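Small Bathroom, Big Shelf: speaker notes
Modise Hall, evening session, February

Before starting: lights at the back off, side lights on. Water on the lectern. Box of props under the table (toothbrush mug, three caddies, the tea towel, the bag of old tubes).

OPENING (keep it under five minutes)

Good evening! Ask for hands: who shares a bathroom with at least one other person? Who shares it with more than two? Who has lost a lid down the back of something this week?

Say where I'm coming from. I rented in Vostdale for years, in a unit where you could brush your teeth and touch three walls at once. No vanity, no cupboard under the basin, a mirror and that was your lot. I loved that bathroom. I learned more about storage from it than from any house with a linen press.

The quote story. When I moved to Okurville I asked for a price on a wall-hung vanity and it came back at $1,399 before anybody had picked up a spanner. With fitting and patching the tiles we were looking at up to $2,000. I went home, cleared the rim of the basin, put everything in a tub and moved the tub to the wall niche. I still haven't bought the vanity.

(Pause here, people usually want to tell me their own quote. Let two or three go, then move on.)

PART ONE: THE BASIN

Main point, say it twice: a pedestal or wall basin has almost no flat surface, and we treat it like a kitchen bench. Soap, toothpaste, brushes, hair ties, the contact lens case, a razor. Every one of those ends up with a ring under it.

Get them to picture their own at seven in the morning. What's on the ledge right now? I had eleven things on mine when I first did this exercise at home and I'd have sworn it was four.

The order I work in:

Everything off the ledge. Into a bucket, onto the floor, wherever. Don't sort yet.

Toothbrush holder comes off too. Take the brushes out, tip it over the bowl, look at the bottom. Rinse it in the hottest tap water you can stand, brush into the corners of each compartment, then upside down on a towel while you do the rest. Divided holders are worth having in a shared bathroom, and I get quite excited about them - hold up mine. But each compartment is its own little pond if it doesn't drain.

Wipe behind the tap. Old toothbrush for the base, where it meets the ceramic.

Wall tiles behind the basin next, from the bottom of the mirror down. Bicarb paste on the grout, leave it, scrub along the joint and up the inside corner. Some staining won't shift. Mine hasn't. There's a grout pen in my bag I'll pass around for anyone who wants to see what it's like, and I'll be fair to it: lovely for a month.

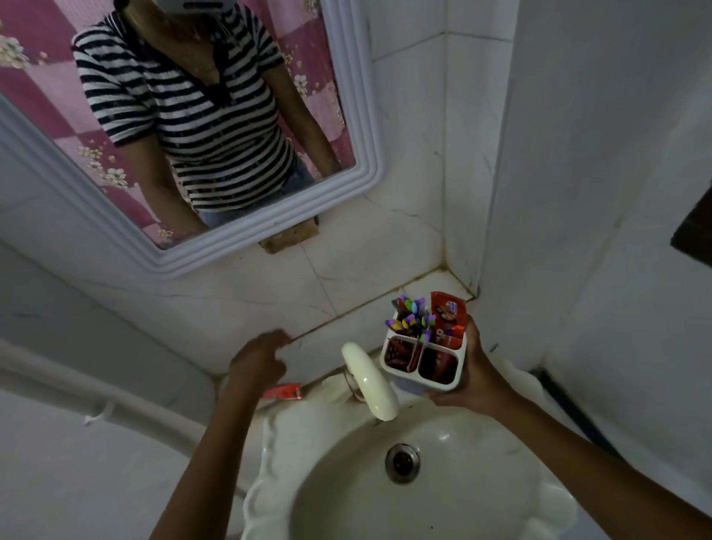 Now put back what you use twice a day and nothing else. In our place that comes down to toothpaste, soap, brushes. Hand cream lives by the bed now. The spare toothpaste lives in the caddy, which I'll come to.

Mirror last. Damp cloth, dry cloth. The lower edge of a framed mirror collects all sorts, so run the cloth along the underside as well as the top.

Likely question: what about soap? Bar soap sits in its own puddle and goes to jelly. A dish with ridges does the job. So does half a sponge cut flat, and that costs you nothing. Pump bottles are fine, I just find they breed. Somebody buys a second one on special, and then there are three on the go, all a third full.

Likely question: electric brushes and chargers. Away from the basin, always. If the only power point is beside it, charge in the bedroom.

PART TWO: THE CADDY

My favourite bit! Bring all three out onto the table.

Hold up the wire one first. Looks smart in the shop, rusts at the welds, small things fall through. Then the fabric one, good for camping, smells by the second week if you leave it in the bathroom. Then the plain plastic tub with holes in the sides. I bought mine from Pavier on the main street and I've had it through two houses.

What I look for:
- holes or slots, low enough that water gets out
- a rim you can get your fingers over
- straight-ish sides so bottles stand up
- a width you've measured for (bring the tape measure out, everybody laughs, but half of us don't do it)

Tall bottles at the back. Short jars at the front. If there's a lid or a tray, small loose things go on the tray: tweezers, clips, the nail brush. Don't pack it to the point where taking out the shampoo means taking out the conditioner.

Then lift it with both hands before you decide it's finished. If you wouldn't want to carry it to the shower and back, there's too much in it. Take two bottles out and try again. Show this with the heavy one from the box, it has 1,000 mL of conditioner in it and makes the point nicely.

PART THREE: THE NICHE

So many older bathrooms around Okurville have a recess in the wall, and so many of them hold one dead razor and a candle. It's real shelf space! It takes nothing from the room, you can't knock your hip on it, and it's usually up away from the splashes.

Measure depth as well as width. A tub that pokes out past the ledge by a finger or so is all right. Any more and it gets bumped.

Wipe the ledge and the back before anything goes in. If the back is tiled, the top joint gets forgotten, and so does the top side of any frame around the opening. Run a finger along it at home tonight and tell me I'm wrong.

One caddy per niche. I feel strongly about this. Once there are things standing beside the caddy, the caddy isn't doing anything for you.

Height: if the shortest person in the house can't lift it down safely, it holds refills and the daily things go lower. Glass never goes up there.

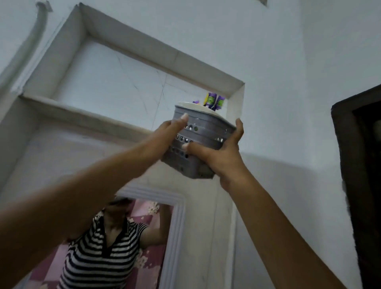

A woman at the Vostdale session put her hand up at this point and told me she'd tried it for a fortnight and gone back to her windowsill. Her niche was over the bath, she said, and every time she wanted face wash she was stepping in over the side in her socks. She wanted to know why she should bother. I thought that was a very good question and I've kept it in the talk ever since.

My answer to her: swap what's in it. Over the bath, it's a bath shelf. Shampoo, body wash, the scrubby mitt. Face wash belongs within reach of the basin, even if that means a hook and a small pouch behind the door. The niche is brilliant for whatever happens under it.

(She emailed in March to say the mitt lives there now and the windowsill is still a mess. Use if there's time.)

ACTIVITY, TEN MINUTES

Hand out the paper strips. Everyone writes down what is on their basin from memory, then circles the things they used this morning. Swap with a neighbour. Loud, messy, the best part of the night. Ring the bell at eight minutes because it takes two to get them quiet.

If the group is small, do it as one list on the whiteboard.

THINGS I FORGOT LAST TIME

Expiry dates. Sunscreen especially. Empty the bag of old tubes on the table.

Cloths: one for basin and mirror, another for everything lower down. Different colours.

Handouts are on the chair by the door, 100 printed. Tape measures to come back to me, please. Tea's on in the side room and the urn is very hot.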